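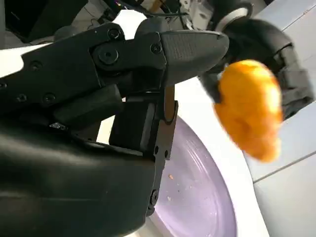
Figure 1. View from the wrist camera during collection. Photo: Dimas Ginting / Jelport, reproduced with permission.

3.2 Gathering the demonstrations

All demonstrations were gathered at the Jelport workshop on a table-top station with two arms, each ending in a black gripper. The tasks were drawn from the Ngcobo list, which covers the handling of light food items, small toys and tableware. An operator guided both arms by hand controls placed beside the station, and the arms repeated the operator's movements on the table. Camera views, joint positions and gripper openings were stored together by the Cito recorder under a single clock.

Food was included because it is hard to grip in a consistent manner. Pieces of the same kind differ in shape and weight, break under modest force and leave crumbs on the plate, as in Figure 1. Crumbs were left in place between attempts unless they prevented the next one from starting. We judged that a learning system trained only on clean plates would be poorly prepared for ordinary kitchens. The same reasoning was applied to lighting, which was allowed to change over the course of the day.

Seven operators took part. Each completed a practice period before any recording was kept, and each worked in sessions of 56 attempts, with a rest at the midpoint. Operators were asked to move at a pace they could sustain and were given no target time. Where an attempt went wrong, they were instructed to continue if the task could still be finished and otherwise to end the recording with the foot switch. Both outcomes were retained, under separate labels.
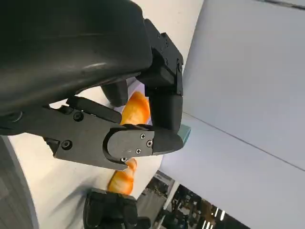 The wrist cameras presented a known difficulty. A camera mounted close to the fingers gives a near view of the contact, but the gripper itself takes up much of the picture and may hide part of the item being held. Moving the camera further back was tried in an early version of the station and was abandoned after the mount repeatedly struck the other arm. We therefore kept the close position and relied on the second arm's camera, together with a fixed overhead view, to supply what the first could not see.

Labelling was carried out after each session by a person other than the operator. The labeller marked the start of each reach, the first contact, the release and the final outcome. Attempts in which first contact could not be placed with confidence from any view were passed to Emmanuel Rweyemamu, who reviewed them against the gripper opening signal. Of the attempts recorded in April, 415 were accepted for training. A further 200 were set aside for testing and were not consulted while the model was being designed.

The accepted attempts were then converted to the Evus format used in Section 4. Pauses at the beginning and end of a recording were removed, but pauses within an attempt were kept, as operators often stopped briefly before closing the fingers and we had no grounds for treating this as an error.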